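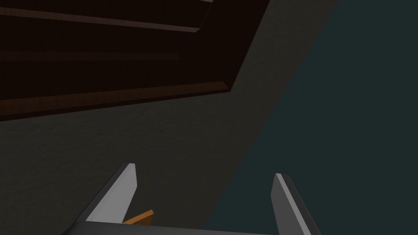 Trinerdale, January 2021

Batavov gave me a trial of their simulator kit Filorness, and I have used it for 3 weeks in the evenings. The kit is a virtual room with cabinets and a virtual arm with a gripper, and you teach the arm to do small jobs. The price after the trial is 56 dollars per month. For a hobby this is not little.

The installation was easy, only the manual is written for people who already know everything. My laptop is old, so I keep the light in the room low and the shadows simple. It runs well like this.

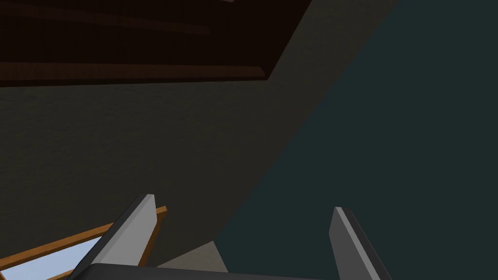 What I like most is the view from the wrist. When the arm turns, the furniture turns too, and in the first days I lost my direction all the time. Now I move slowly and it goes better. I recorded 200 tries and threw away 30 where I pressed the wrong key. Knobs are more difficult for me than anything else in the kit, I always come to them a little too low.
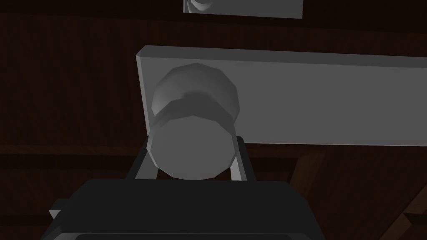 Mervyn Rowbotham wrote to me that the monthly price is fair if you use the kit every day, but he would wait for the February update before paying. I think I will wait too.

Adelmo Morelli

2 comments | 5 shares

Home Blog Kits About

Contact | © Adelmo Morelli | Back to top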